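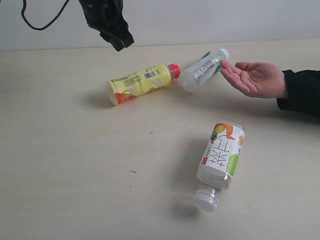
## Women in the capsule isolation tests: why so few records?

**tritomov_reader** wrote on 2026-01-04:

Good evening. I am reading old reports of the isolation tests at Rikport, where candidates sat in a closed cabin before flight selection. The summary gives 103 candidates, 13 of them women. But the tables at the back stop at number 97. Does somebody know where the last pages are? My copy is a scan from the Trirkatine library and it is not very clean.

**Heffernan** wrote:

The tables stop at 97 in the printed version too. The remaining six came in September, after the report went to the printer. They had a separate supplement with a grey cover. I had it in my hands once, many years ago. 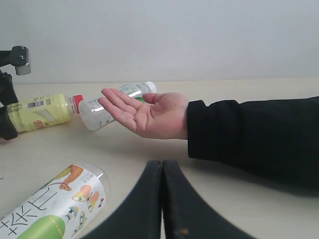
I remember that three of the women were in it, and one of them stayed in the cabin longer than all the men of her group.

**slowcountdown** wrote:

I must disagree with Heffernan about the supplement. It covers the second cabin, which had a different air system, so you cannot compare the hours. People repeat this "longer than all the men" and it is not fair to either side.

**Heffernan** wrote:

The air system was changed only after the women had finished. Please look at the maintenance list, it is in the same supplement.

**tritomov_reader** wrote:

Thank you both. I did not know about a second cabin. Is it the one with the round hatch? 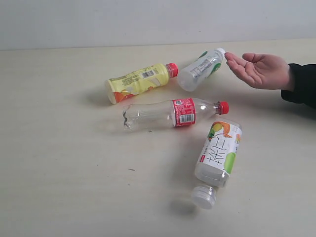
I ask it for the reason that my scan has a drawing of a round hatch on the page before the tables, without any caption.

**slowcountdown** wrote:

Yes, round hatch is the second cabin. I will look for the maintenance list, but I still think the hours are not comparable.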